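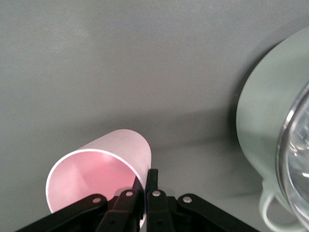

2 min read

About Brostgate

Brostgate buys, mends and sells old work clothes. Chore coats, shop smocks, waitress uniforms, coveralls with somebody else's name over the pocket. If it was made to be sweated in before 1980, we probably want it. If it was made for a wedding, please try the store across the street, where they have hangers with padding.

Rokeya Munshi started the business with 33 smocks from a closed bakery supply house and a steam iron that spat rust. She had meant to keep four of them. The rest went on a rack in the front room of a rented house on Feltadier Street, and people kept knocking, mostly at dinner time. We have a real door now, at 101 Wijesinghe Lane, and we'd be grateful if you used it between 10 a.m. and 5 p.m.

Upstairs is the mending room. We patch, darn, replace zippers and turn collars. We leave honest wear alone, including paint. A customer once asked us to take the paint off a sign painter's jacket and we talked her out of it over most of an afternoon. She bought a different jacket.

Each piece gets a paper tag with its measurements taken flat, what we know about where it came from, and what we did to it. When we don't know the date we write "don't know." The size on the old label is there for your amusement. A 1950s size 16 has ended more than one pleasant morning in our fitting room.

We also keep the Ovari drawers, 247 sewing patterns for uniforms and aprons that came to us from the Ovari dress shop when it shut. They aren't for sale. You can trace them at the big table if you bring your own paper and don't lick the pencil.

Buying trips happen in October and whenever the van agrees to it. If you have a trunk, an attic or an uncle who ran a gas station, write to us at P.O. Box 2281 or just bring the bag in. Moths stay outside, and we do check.

Repairs take three weeks. In November they take five.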